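Kolbrún Lund has tuned pianos for most of her adult life, and she would like it known that yours is not as bad as you think. It is usually worse, but in a different place.

"People call me about the one key," she says. "Always the one key. I get there and the key is fine, a pencil is under it. Meanwhile the whole instrument has sunk a half step and the family sings along with it like sailors going down."

We are in her kitchen in Junodton, where the coffee is strong and the radio has been turned off on my account. She can't talk with music on. She can't eat with it on either, which has made restaurants difficult and weddings close to unbearable. At her niece's, last May, she lasted until the first waltz and then went out to sit in the car.

Her list has 256 pianos on it. She keeps it in a ledger inherited from her teacher, Vilhjálmur Oddsson, a man she describes as "patient with wood." He took her on when she was nineteen and had just failed to become a pianist. For the first year he let her tune nothing but the same upright, an old Hauksdóttir with a cracked leg, and every evening after she left he knocked it out again.

"I thought it was the weather," she says. "I blamed that damp hallway for months. Then I came back for my scarf and there he was with the lever."

Did she say anything?

"I said good night."

The Hauksdóttir is hers now. It stands in the front room under a pile of unopened mail, and she admits it hasn't been tuned in two years – dentists' teeth, she says, and waves a hand.

What she likes to talk about is houses. A tuner gets two hours alone in a stranger's living room, and people forget she's there. She has heard one proposal, several resignations and a long argument over a canoe. She has found, inside pianos, a set of house keys, a Christmas card with money in it and 200 raffle tickets for a raffle held before she was born. She gave everything back. The owner of the raffle tickets wanted to know if he had won.

I ask about the electronic tuners, the little apps that listen and show you a needle. Her colleague Eyvindur Bjarnason swears by his. She owns one too, and keeps it in a drawer with the batteries.

"It's very accurate. It's more accurate than I am. Then you play a chord and it sounds like a tax form." She stretches the octaves a little, the way Oddsson did, a bit more in the treble if the room has curtains. When customers ask how much, she says enough. One of them wrote that down.

Business is holding up, to her mild annoyance. She had planned on slowing down. But people keep inheriting pianos they can't play and can't bear to sell, and sooner or later somebody's child presses a key and makes a face. She gets the call that week. She charges extra for stairs, nothing for advice, and her advice is mostly to move it away from the radiator.

"They never do," she says. "There's a couch where it should go. It's always the couch."

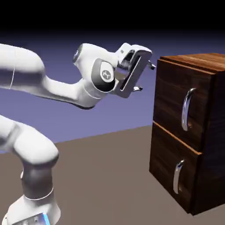

She has looked into the couch question at some length. A piano wants an inside wall, out of the sun, and so does every couch ever made, and in 256 homes she has seen the couch give way exactly once. That family was getting a new couch anyway.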